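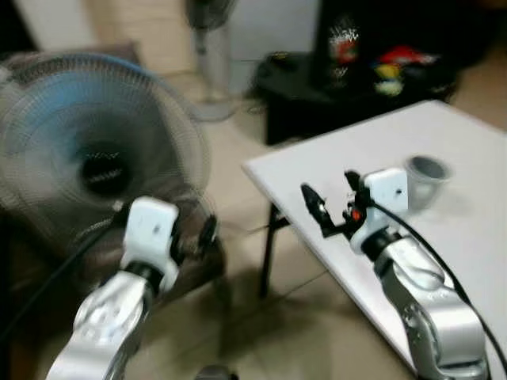
Teaching a robot by hand or by remote: questions we get asked

Brarlow runs a short hire and advice service for small firms that want to try this out. We are paid to help, and we still talk a fair number of callers out of it. The answers are by Zübeyde Işık and Yiğit Bayram.

Can I really teach a robot without writing any code?

You can give it demonstrations without writing code. Someone still has to set up the arms, check the recordings, run the training and find out why the thing reaches for the wrong spot on Wednesday when it was fine the day before. "No code" on a sales page usually means no code for you, and a bill from the person who did it.

What is the difference between showing it by hand and by remote control?

By hand means you take hold of the arm and move it through the job. By remote means you move a control and the arm copies you from a distance. Moving it by hand is easy to pick up and good for slow, simple paths, though your own arms tend to get in front of the camera. Remote control keeps you out of the way, but you lose most of your sense of touch, and it takes longer to learn than the brochures say. For two-armed work we nearly always suggest remote.

How many demonstrations will I need?

We distrust anyone who answers this on the phone. The Flundetti starter plan suggests 30 per task. We have had one bowl-moving task that seemed happy with that, until the table was turned a little. Our longest job so far, sorting dishes for the Wastau trial, ended at 2173 recordings and we would not call it finished.
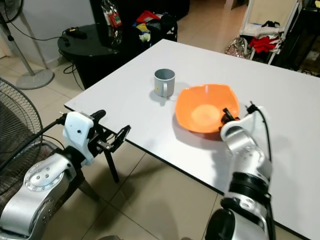

Right gripper on the rim of the bowl, left gripper empty.

Does the second arm do anything?

Sometimes. Plenty of tasks sold as two-armed are one arm working and one arm waiting. Ask for a full run, start to finish, at normal speed, and watch the idle arm. If it never holds, steadies or passes anything, ask for the price with one.

Do I need a clean, plain room?

No, and we would be wary of a demo filmed in one. A robot shown a task in a bare white booth has learned the task in a bare white booth. Leave your usual furniture where it is. Do keep the cables under control, as a trailing lead that catches on a table edge will ruin a take.

Is a camera on the wrist worth the money?

Wrist cameras are the one extra we rarely argue against. A head camera gives the layout, but it often can't see past the gripper at the moment that matters. The wrist view has faults of its own, blur being the worst. Look at the orange bowl between the two fingers: it is sitting tilted on a plate of the same colour, with a dark utensil lying across the plate and partly under the bowl, and everything is soft from movement. Would you trust a machine to tell bowl from plate there? We'd want to see it tried, many times, before saying yes. Slow the arm down near the object and the pictures improve.
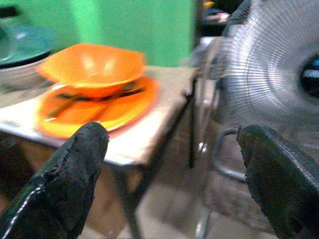
Can my staff do the recording?

Yes, with practice. Allow 6 hours on the controls before you keep anything. Two people who do the same job differently will give you muddled data – agree on one way first, including which side of the bowl to grip.

Should we keep the bad takes?

Keep them, in a separate folder, with a note. A supplier who can't show you a single failed take is hiding them or hasn't looked.

What does it cost?

Hire is priced by the week and depends on the arms. Yalçınkaya kit costs more and comes with spare fingers. Training time is charged separately, so get that figure in writing, from us as well.

Can I come and try it first?

Yes. Sessions are open to anyone thinking of hiring, and you can bring your own objects. Bring the awkward ones.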